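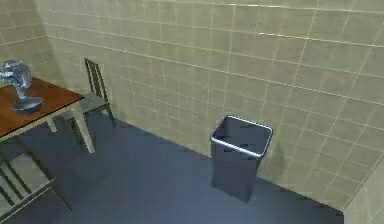

About Cellivcombe

2 min read

Cellivcombe is a small language school for adults who work during the day. We teach English and Spanish in the evening and on Saturday morning. The school was opened by two teachers who met in a language course themselves, as students, and who remember well how it feels to sit in the first lesson and understand only the half.

Our groups are small. We begin a new group when we have enough people of the same level, and we do not put more than 20 persons on one list. Before you start, we invite you for a short talk. It is free and it is not a test. We want to hear how you speak, what work you do and for what you need the language. Some of our students must write letters to customers. Others have grandchildren in another country and want to talk with them on the telephone.

For the lessons we use the Suvard course books, levels one to four. In the higher levels the teachers prepare their own texts, mostly from newspapers and from letters that students bring with them. Homework is given every week, and it is corrected by hand. A full course has 43 lessons. If you miss a lesson, you can come to the same lesson in another group, but please write to us one day before.

We also give courses inside companies. With Plustel we have worked for several years, first with their service desk and later with the warehouse team, who asked for lessons before the early shift. Such courses are planned together with the company and the price depends on the number of hours.

The next open morning is on Sat 2 February. The spring groups start in April, and the registration stays open until the groups are full. The office answers the telephone in the afternoon, extension 2917.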